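## Bin maintenance: divider wear and sorting rules

*Workshop notes, July 2024*

The two-section metal bins on the Fostden benches have now been in daily use for a full year. Most of the wear is on the sloping divider, where parts slide down into the front section. Scratching on the divider is cosmetic and needs no action. A raised edge or burr does, as it will snag cloth and mark painted parts.

**Inspection.** Run a folded rag along the full width of the divider, top to bottom, then along the front wall. If the rag catches, tag the bin and move it to the repair shelf. Burrs are dressed with a fine file and then 166-grit paper from the Avero stock, working along the panel and never across it. Wipe out all filings before the bin goes back on the bench.

**Cleaning.** Every 4 weeks, empty both sections and wipe them down with a damp cloth and mild soap. Scouring pads are no longer issued for this job. The Mevell degreaser is for oil only; leave it on for no more than 30 seconds and rinse twice. Dry the bottom of the rear section by hand. It is narrow, and water left in the corners is the usual cause of spotting.

**Loading.** The front section takes loose blocks, cylinders and cloths. Hard items go in first. Cloths go in last and stay on the open floor, clear of the blocks, so they can be lifted out without dragging anything along. Do not fold them. The rear section stays empty unless the job sheet calls for a second sort.

**Weight.** The limit remains 12 pounds per bin, both sections combined. Bins should sit flat on the wooden tabletop. Carry a bin by its outer walls; lifting by the divider bends it out of line, and two have been scrapped for that this year.

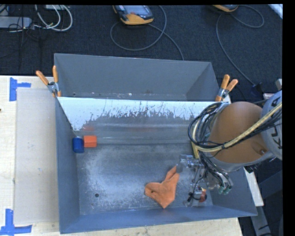
*Front section with blue cylinder, orange-red block and orange cloth. Rear section empty. Note the scratches and worn patches across the middle of the divider.*

**Replacement panels.** Betancur has quoted for a new set of dividers in the same profile, with a brushed finish in place of the bright one. Delivery is expected in September. Until then, bins with bent dividers will be withdrawn and the remaining bins shared between benches. Panels with surface scratches only will not be replaced in this round.

Inspection sheets are kept in the drawer under the repair shelf. Enter the bin number, the result of the rag test and any filing done.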